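플로카 생활 게시판 > 세탁·청소

제목: 드럼세탁기 고무 패킹 냄새, 문을 계속 열어 두는 것이 맞습니까?

글쓴이: sowmya_k

안녕하세요. 수원에 사는 소우미야 쿠룹입니다. 한국에 온 지 5년이 되었지만 글쓰기는 아직 조심스럽습니다. 틀린 표현이 있으면 이해해 주시기 바랍니다.

지난달에 이사를 했고, 새 집에는 드럼세탁기가 있습니다. 전에 살던 집은 통돌이였기 때문에 드럼세탁기는 저에게 처음입니다. 처음 두 주일은 아무 문제가 없었습니다. 그런데 요즘 수건을 빨고 나서 얼굴을 닦으면 조금 쉰 냄새가 납니다. 셔츠에서는 나지 않고 수건과 운동복에서만 납니다.

제가 지금까지 해 본 것을 적겠습니다.

첫째로, 통세척 코스를 두 번 돌렸습니다. 한 번은 세제 없이, 한 번은 마트에서 산 가루 세정제를 넣었습니다. 두 번째 다음에는 사흘 정도 냄새가 없었고 그 후에 다시 났습니다.

둘째로, 세제의 양을 줄였습니다. 전에는 뚜껑에 가득 부었는데 지금은 절반만 씁니다.

셋째로, 세제 서랍을 빼서 칫솔로 닦았습니다. 서랍 안쪽 천장에도 검은 것이 있었습니다. 이 부분은 놀랐습니다.

질문은 이것입니다. 세탁이 끝난 후 문을 활짝 열어 두어야 합니까, 아니면 손가락 하나 들어갈 만큼만 열면 됩니까? 시어머니께서는 활짝 열라고 하시고, 옆집 분은 그러면 경첩이 처진다고 하십니다. 두 분의 말씀이 반대라서 어떻게 해야 할지 모르겠습니다.

댓글

빨래하는곰
저는 무조건 활짝입니다. 냄새는 습기 문제예요. 문 살짝 열어 봐야 통 안쪽까지 공기가 안 갑니다. 8kg짜리 쓸 때부터 그렇게 했는데 냄새 난 적 없어요.

mudbridge77
활짝은 반대. 좁은 다용도실에서 문 활짝 열어 놓으면 지나가다가 꼭 부딪힙니다. 저희 집 큰애가 문에 매달린 다음부터 경첩이 틀어져서 닫을 때 살짝 들어 올려야 잠겨요. 수리비 견적 받고 그냥 들어 올리며 씁니다.

빨래하는곰
@mudbridge77 그건 애가 매달려서 그런 거지 열어 둬서 그런 게 아니잖아요 ㅋㅋ

mudbridge77
열려 있으니까 매달렸죠.

sowmya_k
두 분 답변 감사합니다. 저희 집에는 아이가 없고 고양이가 한 마리 있습니다. 고양이가 통 안에 들어가는 것이 걱정입니다.

프론데로
고양이 있으면 얘기가 다릅니다. 활짝 열어 두실 거면 돌리기 전에 꼭 통 안을 손으로 확인하세요. 눈으로만 보지 마시고요. 수건 사이에 들어가 있으면 안 보입니다.

그리고 문보다 먼저 보실 곳이 고무 패킹입니다. 패킹 아래쪽을 손가락으로 젖혀 보셨나요? 물이 고이는 자리가 거깁니다.

sowmya_k
젖혀 보지 않았습니다. 패킹을 당겨도 찢어지지 않습니까?

프론데로
살살 하시면 괜찮아요. 손톱만 세우지 마세요. 마른 행주를 손가락에 감고 아래쪽부터 한 바퀴 돌리면 됩니다. 머리카락, 고양이 털, 휴지 조각이 다 나올 거예요.

글쓴이: priya.m

안녕하세요, 프리야 마무드입니다. 같은 문제로 오래 고생했기 때문에 길게 적습니다. 저도 외국인이라서 문장이 딱딱할 수 있습니다.

저는 세탁기 냄새를 없애려고 세정제만 네 종류를 샀습니다. 영수증을 모아 보니 꽤 큰돈이었습니다. 그런데 제일 효과가 있었던 것은 돈이 들지 않는 일이었습니다. 마지막 빨래를 꺼낸 다음에 패킹을 닦고, 문 유리의 안쪽을 닦고, 문을 연 채로 두는 것입니다. 이것을 매번 합니다. 2분이 걸리지 않습니다.

문 유리를 말씀드리는 이유가 있습니다. 드럼세탁기의 유리는 안쪽으로 볼록하게 나와 있어서 그 둘레에 세제 찌꺼기가 붙기 쉽습니다. 저는 이 사실을 거의 1년 동안 몰랐습니다. 유리 가운데는 깨끗해 보여도 가장자리를 흰 천으로 문지르면 회색이 묻어 나왔습니다.

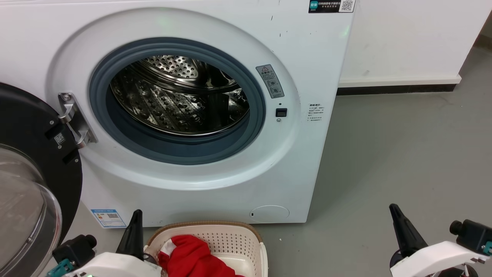
마지막 수정: 9월, 목요일 오후 (수정한 사람: priya.m)

문은 저 정도로 열어 두시면 충분합니다. 통 안이 다 보이고, 회색빛 도는 파란 고무 패킹도 한 바퀴 전체가 바깥 공기에 닿습니다. 앞판 오른쪽 아래에 동그란 흰색 뚜껑이 있는데, 배수 필터는 그 뒤에 있습니다. 쿠룹 님의 세탁기도 드럼이라면 앞쪽 아래를 먼저 찾아보십시오. 네모난 뚜껑인 제품도 있습니다.

필터를 여는 순서를 적겠습니다. 저는 처음에 순서를 몰라서 바닥에 물을 많이 쏟았습니다.

전원 플러그를 뺍니다. 삶음 코스를 쓴 직후라면 물이 뜨거우므로 한두 시간 기다립니다.
바닥에 헌 수건을 두 장 깔고 낮은 그릇을 뚜껑 아래에 놓습니다. 저는 케이크 틀을 씁니다.
뚜껑을 엽니다. 가는 잔수 호스가 있으면 그것부터 빼서 물을 받습니다.
물이 멈추면 필터를 왼쪽으로 천천히 돌립니다. 갑자기 다 빼지 마시고 반 바퀴에서 한 번 쉬십시오.
필터를 흐르는 물에 씻고, 필터가 들어가는 구멍 안쪽도 천으로 닦습니다.
다시 끼울 때는 끝까지 잠급니다. 덜 잠그면 다음 세탁 때 물이 샙니다.

제 필터에서는 동전 두 개와 셔츠 단추, 그리고 미끈미끈한 덩어리가 나왔습니다. 덩어리의 냄새가 바로 수건의 냄새였습니다.

댓글

빨래하는곰
와 정리 감사합니다. 근데 필터 돌리는 방향은 기종마다 설명서 확인하는 게 좋을 듯요. 저희 건 뚜껑은 눌러서 열고 필터만 돌립니다.

priya.m
맞습니다. 제가 쓴 방향은 제 세탁기의 방향입니다. 설명서를 먼저 보는 것이 안전합니다.

세제반컵
필터 청소 좋은데 냄새의 원인은 섬유유연제가 제일 큽니다. 유연제 끊으세요. 수건에 유연제 쓰면 물도 잘 안 먹고 냄새도 더 잘 배요.

빨래하는곰
유연제는 동의 못 합니다. 저는 계속 쓰는데 멀쩡해요. 양이 문제지.

세제반컵
멀쩡하다고 느끼는 거랑 통 뒤에 안 쌓이는 건 다릅니다. 분해청소 한번 불러 보시면 생각 바뀝니다.

빨래하는곰
분해청소 작년에 불렀고요, 기사님이 깨끗한 편이라고 하셨습니다.

mudbridge77
두 분 다른 글에서도 유연제로 싸우시지 않았나요. 플로카 유연제 글 댓글이 987개던데 거의 두 분 거예요.

프론데로
@세제반컵 수건만 유연제 빼는 걸로 합의합시다. 그리고 원글님은 물 온도도 적어 주세요. 몇 도로 빠시나요?

sowmya_k
수건은 30도로 세탁합니다. 전기 요금이 걱정되어서 항상 30도를 썼습니다. 유연제는 향이 좋아서 조금 넣고 있었습니다.

프론데로
30도만 쓰시면 기름기가 잘 안 빠져요. 수건은 60도로 일주일에 한 번은 돌려 보세요. 물론 수건 라벨에 60도 가능하다고 되어 있을 때요.

mudbridge77
60도까지 갈 필요 있나요. 저희는 40도에 과탄산소다 한 숟갈이면 되던데.

프론데로
그것도 방법입니다. 색깔 있는 수건은 물 빠질 수 있으니 구석에 먼저 해 보시고요.

sowmya_k
색이 진한 수건이 많아서 우선 흰 수건으로만 해 보겠습니다.

글쓴이: sowmya_k

중간 보고를 드립니다.

어제저녁에 패킹을 닦았습니다. 프론데로 님의 말씀대로 아래쪽에서 고양이 털이 많이 나왔습니다. 젖은 털이 펠트처럼 뭉쳐 있었습니다. 머리핀도 한 개 나왔는데 제 것이 아닙니다. 전에 사시던 분의 것 같습니다.

오늘 아침에는 필터를 열었습니다. 프리야 님께서 적어 주신 대로 수건을 두 장 깔았지만 두 장으로 부족했습니다. 물이 생각보다 많았습니다. 다음에는 네 장을 준비하겠습니다. 필터에는 회색 덩어리와 종이 조각이 있었고 냄새가 매우 심했습니다. 남편이 거실에서 창문을 열었습니다.

그 다음에 빈 통으로 뜨거운 물 코스를 돌리고, 흰 수건 다섯 장만 유연제 없이 60도로 세탁했습니다. 지금 건조대에 있습니다. 마른 다음에 냄새를 확인하고 다시 쓰겠습니다.

문은 당분간 활짝 열기로 했고, 다용도실의 문은 닫아서 고양이가 못 들어가게 했습니다. 이 방법이면 시어머니와 고양이가 모두 괜찮습니다. 옆집 분께는 아직 말씀드리지 않았습니다.

댓글

priya.m
잘하셨습니다. 첫날의 필터는 누구나 그렇습니다. 다용도실 문을 닫으시면 창문은 조금 여십시오. 좁은 방에 습기가 갇히면 세탁기 문을 열어 둔 효과가 작아집니다.

mudbridge77
경첩은 두 달 뒤에 다시 얘기합시다.

빨래하는곰
경첩 안 처져요.

세제반컵
유연제 없이 빤 수건 만져 보시고 후기 꼭 부탁드려요. 처음엔 뻣뻣한데 탁탁 털어서 말리면 좀 낫습니다.

sowmya_k
네, 털어서 널었습니다. 창문도 지금 열었습니다. 한 가지만 더 질문드리겠습니다. 필터 청소는 얼마나 자주 하는 것이 좋습니까?

프론데로
고양이 키우시면 한 달에 한 번요. 저희는 개 두 마리라 2주에 한 번 합니다.

빨래하는곰
저는 석 달에 한 번인데 털 없는 집이라서요.

sowmya_k
달력에 매달 첫 번째 토요일로 적었습니다. 감사합니다.

이 글의 조회 수 735 · 스크랩 5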